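3. Toasting bread

1. Stand the toaster on a flat, dry counter, clear of curtains.
2. Place one slice upright in each slot you want to use. Bread must not be forced in.
3. Set the browning dial to 3 and press the lever.
4. When the lever rises, unplug before freeing any stuck bread.

CAUTION: The rim gets hot during use.

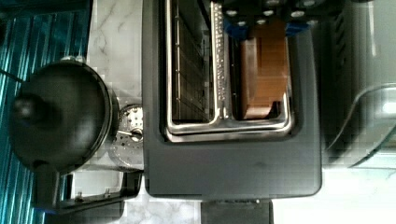
Can I toast only one slice?
One slice is fine in either slot. Set the dial to 2 for the first try.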